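3.2. Material de los vasos y criterios de clasificación

El vaso de papel de un solo uso es un producto compuesto. El cuerpo se forma a partir de un sector de cartoncillo de fibra virgen que se enrolla sobre un mandril y se cierra por solape, mientras que el fondo se troquela aparte y se inserta por la base. La cara interior suele llevar una capa de polietileno de baja densidad que actúa como barrera al agua y como adhesivo termosellable. Esa doble función explica que la separación de fibra y polímero en las plantas de repulpado convencionales sea incompleta (Pickering y Goodall).

A efectos de este trabajo se distinguen dos zonas de interés. La primera es la costura lateral, donde se superponen dos espesores de cartoncillo y la capa de polímero queda parcialmente encerrada entre ellos. La segunda es el borde enrollado, que concentra fibra muy compactada y en el que la penetración del agua durante la desintegración es más lenta. Oshima y Ông señalan que los rechazos gruesos del tamiz contienen fragmentos de borde en proporción superior a la que les correspondería por masa. Nuestros ensayos preliminares con el lote Tidine apuntan en la misma dirección.

Se excluyeron del muestreo los vasos de doble pared y los que presentaban impresión exterior en más de la mitad de la superficie. La tinta modifica la blancura de la pasta resultante e introduce una variable que aquí no se analiza. El aspecto de los vasos blancos sin impresión es el habitual en este tipo de producto (figura 2).

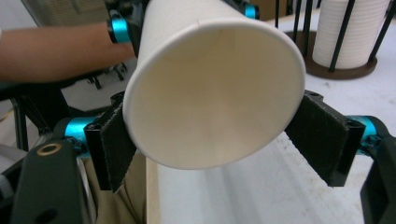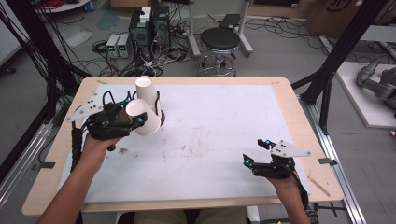 Figura 2. Vasos de papel blancos. Arriba, boca de un vaso con el borde enrollado y la costura vertical de la pared interior. Abajo, dos vasos, uno tumbado y otro en posición vertical.

El lote completo constó de 1198 unidades, procedentes de dos fabricantes, Tidine y Jovlow. Cada unidad se acondicionó en atmósfera normalizada antes de la pesada y se asignó de forma aleatoria a una de las cinco series de desintegración. La asignación se hizo por fabricante, de modo que ninguna serie mezclara cartoncillos de distinto origen. Las unidades con deformación permanente del borde se retiraron antes de la asignación y no se computan en el total indicado.

La desintegración se realizó en un púlper de laboratorio Ellwood, con agua de red y sin aditivos. No se ajustó el pH. La suspensión se pasó por un tamiz de ranuras y el rechazo se secó en estufa hasta masa constante. La fracción polimérica del rechazo se estimó por diferencia, tras digerir la celulosa residual con el procedimiento descrito por Hulme. Este método tiende a sobrestimar el polímero cuando el cartoncillo contiene cargas minerales, por lo que se efectuó una corrección por cenizas en todas las series.

Los fragmentos retenidos se clasificaron manualmente en pared, costura, borde y fondo. La distinción entre pared y costura resulta ambigua en fragmentos pequeños, y dos operadores clasificaron cada muestra por separado. Las discrepancias se asignaron a la categoría de pared, criterio conservador respecto de la hipótesis planteada en la sección 2. Los datos se procesaron con el programa Prornano. El recuento de fragmentos no se empleó como variable de respuesta, ya que depende del grado de rotura mecánica, y todos los resultados de la sección 4 se expresan en masa seca.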